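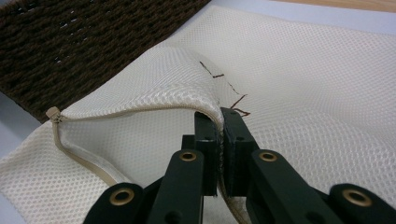

Ternivura Residences Notices List
Search the archive Enter keyword or sender Go
Reading time: 7 minutes

Subject: Re: Laundry charges, machine bookings and the marked linen service
From: Nesrin Gezer, Office of Residential Services
To: Residents' notices list
Date: Dec 31, 2021

Dear residents,

The Office has received a number of replies to the June notice on laundry arrangements, most of them in the past few weeks as the new booking system has come into use. The message from Mr. Yavuz Ekinci of Prustia House raises nearly all of the points made by others, and with his permission it is quoted below and answered in full on this list.

> To the Office of Residential Services,
>
> I write on behalf of several households on the upper floors of Prustia House. We read the June notice with care and do not object to the booking system in principle. We do ask for clarification on the following.
>
> The notice states that a booking covers "one wash and one dry." In our building the dryers take a good deal longer than the washers, and a resident who begins on time is often still drying when the next booking begins. Who has the right to the dryer at that point?
>
> The notice also states that items left in a machine "may be removed." It does not say by whom, or where they will be put. In October a neighbor found her bedding on the floor under the folding table. She does not know who moved it and is not asking for that person to be found. She would like to know what should have happened.
>
> Several of us use the marked linen service operated by Nusteck. Under the old arrangement we sent out sheets and towels in the building's own sacks and they came back within the week. Under the new arrangement we are told that return may take longer, and that items which are not labeled will not be accepted. Some of us have linen that has been in the family for many years and do not wish to write on it or iron anything onto it.
>
> Finally, the notice asks residents not to use softener in the machines, and gives no reason. Is this a rule or a request? There is a softener drawer in every machine.
>
> With respect,
> Yavuz Ekinci
> Prustia House

The Office thanks Mr. Ekinci for the clear way in which he has set out these matters. The replies follow his order.

Bookings and dryers

A booking entitles the resident to one washer and one dryer. The dryer may be kept until the load is dry, provided that it was started before the booking ended. The next resident has the right to the washer at once and to the dryer when it becomes free. The wording in the June notice was not sufficient on this point and will be replaced on the card displayed in each laundry room.

The Office accepts that the dryers in Prustia House are slow. The exhaust duct in that building is long and has two turns in it, and lint gathers at the second. The duct was last cleaned before the summer. It will be cleaned again in January, and the interval between cleanings will be shortened for that building only. Residents can assist by clearing the lint screen before each load as well as after it. Heavy cotton items such as bath mats and quilt covers should be given a second spin in the washer before they are moved. Residents who are in the habit of drying a very full load are asked to divide it. Two moderate loads dry in less time than one that fills the drum to the door.

The booking system does not yet allow a resident to reserve a dryer alone. This has been requested by residents of Rojanasak Court in particular, where many households own small washers of their own. The supplier has been asked to add the option. No delivery date has been given to us and the Office will not announce one until it has been confirmed in writing.

Items left in machines

A resident whose booking has begun may remove another resident's finished laundry once the grace period shown on the machine has passed. It should be placed in one of the gray bins on the shelf and the bin should be left on the folding table. It should not be put on the floor, on top of a running machine or in the corridor. Residents are asked not to fold or sort the belongings of other people, however kindly this is meant.

If no bin is free, please telephone the duty desk. The desk will send a member of staff.

Items left in a bin overnight are taken to the Office and entered in the register. They are held for up to 28 days. A list is posted at the entrance of each building, giving the type of item and the date on which it was received, without further detail. To collect an item the resident will be asked to describe it. Items not collected by the end of the period are passed to the textile collection, with the exception of children's clothing, which goes to the exchange shelf in Rojanasak Court.

In the present year 186 items were entered in the register, and the greater part of these were single socks, pillowcases and dish towels. Residents who have been missing something since the summer are encouraged to ask, as the period was not strictly applied before the June notice and several older items remain in the cupboard.

Marked linen service

The change in return time follows from a change in the way the linen is handled. Under the former arrangement the sacks of a whole building were washed together and sorted afterward. Errors were frequent, and the Office settled a good many claims for sheets that had gone to the wrong household. Nusteck now processes each household's linen as a separate lot. This takes longer. The Office considers the exchange a reasonable one but understands that residents with few sets of bedding may be inconvenienced. Households in that position may apply to the Office for the loan of a spare set. There is no charge for the loan.

With regard to labels, the requirement is that each item can be traced to its household. It is not required that the label be permanent. The following are accepted:

A woven tape sewn at one corner with a few stitches, which can be taken out later without harm to the cloth.

A cloth tag fastened through an existing buttonhole or loop.

For items that cannot take either, a closed wash bag bearing the household's tag, so that the bag carries the label and the contents do not need one. Bags must close fully. A bag that opens during the wash is treated as unlabeled linen from that point, and the Office cannot undertake to match the contents afterward.

Old or fine linen, in the Office's view, is best kept out of the commercial service altogether. The wash is hot and the pressing is done by machine. Embroidered pieces, drawn-thread work and anything with lace at the border should be washed at home or in the laundry room on the gentle setting, in cool water, and dried flat. The claims limit for any single lot remains 777 in local currency units and does not take account of sentimental value.

Tape for labels can be collected from the duty desk. Residents who cannot sew, or who find it hard to do so, may leave items at the desk with a note of their household number.

Softener

It is a request, and the Office regrets that no explanation was given. Softener leaves a thin coating on the inside of the drawer and the pipe behind it. In machines used by many households this builds up quickly, holds moisture and produces the odor about which residents of Prustia House wrote to us in the spring. It also makes towels less able to take up water. A number of residents have sensitive skin and have asked that the machines be kept free of scented products so far as possible.

The drawer is a standard part of the machine and cannot be removed. Residents who wish for softer towels may shake them well before drying and take them out while still slightly damp. Those who continue to use softener are asked to run the short rinse afterward with the drum empty. The short rinse is not charged.

Detergent should be measured by the cup supplied. The water in this district is soft and less is needed than most packages advise.

Charges

Mr. Ekinci did not ask about charges, but others did. The price of a booking is unchanged. The charge for a missed booking will apply only after 3 missed bookings in the same quarter, and it will be waived where the resident was ill or where the machine was out of order. Residents need not supply a medical note. A short message to the duty desk is enough.

Corrections to the June notice

The following should be read in place of the earlier text. In the section on opening hours, the laundry room in Rojanasak Court closes at the same hour as the others. In the section on contacts, the telephone number given for the duty desk was that of the parking office, whose staff have been very patient. The correct number is on the door of each laundry room. The paragraph on drying racks in stairwells was included in error and belongs to the fire safety notice. It remains in force.

Further comments may be sent to this list or handed in at the desk. Comments concerning a particular household should be sent to the Office directly and not to the list.

Nesrin Gezer
Office of Residential Services
Ternivura Residences

You are receiving this message as a subscriber to the residents' notices list. Sign up for the monthly newsletter. This archive uses cookies to remember your reading preferences. Accept Manage settings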